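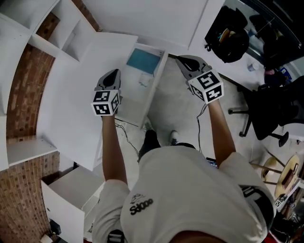 Photo: Kalliopi Zervas

Project report: sorting out the brick wall room
Loukia Chrysikopoulos, 5/24/23

So my project was a storage room, and yes, I picked it because I walk past it every day and it bugs me. It has a red brick wall down one side, a pale grey floor and a tall white shelving unit with open compartments, and for most of the year people just shoved things into whichever compartment was closest. My question was pretty simple - can you set up open shelves so that people put stuff back without being told?

I started in November by asking the other students in my program what they could never find. I got 14 answers, and the winner by a mile was tape (followed by extension cords, which I kind of expected). Then Kalliopi and I pulled everything out onto the floor and made piles. That took a whole afternoon and my knees did not enjoy it!

The first layout was alphabetical. It was terrible. People don't think "S for scissors" when they're in a hurry, they think "cutting stuff," so we switched to grouping by job and I printed new labels. I also moved the things people grab most to the compartments you can reach without stretching, and the heavy boxes went down low.

To test it I gave seven people a short list of items to fetch and put back, and timed them on my phone. With the alphabetical layout the whole group needed 1140 seconds. With the job layout it was a lot faster, but two of them had already done the first round, so I wouldn't trust that comparison too much.

Things I'd still change: the labels are too small, and the compartment for "misc" fills up way too fast. Kalliopi wants to get rid of it completely. I'm leaving it in for now and checking it again after the break.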